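I finally made it to the open day at the Lombardi mill, after missing it in July because my car decided to die on the highway. It's 43 miles from my place, and this time I drove up the night before and stayed over at a little guesthouse in Bument so I wouldn't have to rush. Good call! The line at the gate was already long when they opened.

They split us into groups and ours got Nawal Tahiri, who has worked in the dye house for years and talks faster than I do (my sister would say that's impossible). She started us in the wool store, and oh, the smell — sheep and machine oil and something a bit like wet cardboard. You get used to it. Then the carding room, where you have to wear ear plugs and just point at stuff. 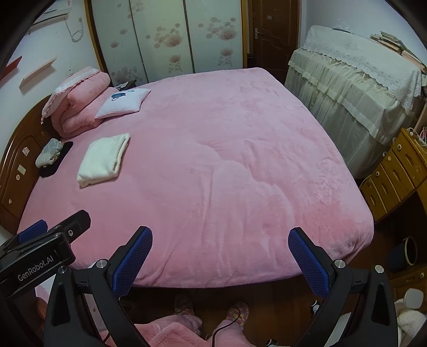 My favorite part was the looms. There are only 3 of the old ones still going, and the man running them, Réjean Bélanger, let a couple of the kids press the start button. The noise goes right up through your shoes! He told us one warp on the big loom has 3877 threads and every one of them gets tied in by hand when they change over. I asked how long that takes and he just laughed and said to ask his back.

We skipped the finishing shed, which was closed for repairs, so I can't tell you anything about that. Lunch was soup and a roll in the yard. The soup was great, the roll was a rock.

Then the shop. I went in for a scarf and came out with a scarf, two skeins of gray sock yarn and a blanket end that I have no plan for. The full-size blankets start at $399, and I did stand there stroking one for a while — maybe next year. Bring cash if you're only buying small things, the card reader was having a bad day.

Parking is in the field behind the church, and it's muddy, so wear boots.

Comments

Dirceu Camargo
Did they still have the seconds bin by the door? I got a whole bag of wool there last time.

Mélanie Melnyk
We were in the group right after yours! The kids are still talking about that start button.

Muammer Kahraman
Is it okay for strollers?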